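Moved hosts, site is fine, email has vanished

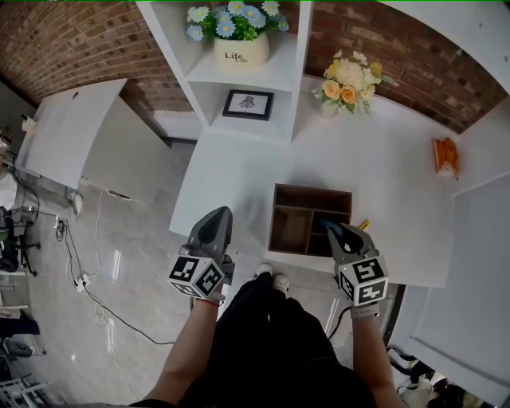
Wooden organiser with compartments, on a white table

I run a small site for a craft supplies shop. Last week I moved it from Selmont to Linder, who are cheaper and answer the phone. The site came across without a hiccup and I was feeling pretty smug until the owner asked why she'd had no orders by email since lunch.

I changed the nameservers at the registrar to Linder's, as their guide told me to. The mailboxes are still at Selmont and paid up until August. Webmail opens, all the old messages are there, nothing new arrives. Sending works. There are 13 mailboxes and I would very much like not to rebuild them this week.

Selmont say it's Linder's problem. Linder say mail isn't included in my plan. Both were very polite.

Marina Vasilakis

Jianhua Cai

When you changed the nameservers you moved the whole DNS zone, mail records included. Linder made you a fresh zone with their default MX record in it, so everybody's post is being sent to a server with no mailboxes on it.

Log in at Selmont and look at the old zone, if they haven't deleted it. Copy these into the DNS editor at Linder:

The MX record or records, with the same priority numbers. Delete the Linder one.
The A record for the mail hostname, usually mail.yourdomain. It must point to Selmont's address and not to the new web server.
The TXT record starting v=spf1, and any with _domainkey in the name. Leave those out and your outgoing mail starts landing in spam, usually a few days later, when you've stopped looking.

If the old zone has gone, ask Selmont support for "the MX and SPF values for external DNS". Use those words. "My email is broken" gets you the polite reply.

Old answers can hang about until the TTL runs out, so give it a few hours before changing anything else. Senders whose mail bounced will have to send it again. Anything merely delayed should turn up by itself.

Đạt Võ

had this, switched to a different host, fixed it

Tegwen Gough

Jianhua has it. One more thing to check – if the contact form on the site sends to an address at your own domain, the new server may think it handles that mail itself and try to deliver it locally. MX records make no difference to that. In most control panels there's a setting called Email Routing, and you want it on Remote. I spent 12 days blaming a plugin.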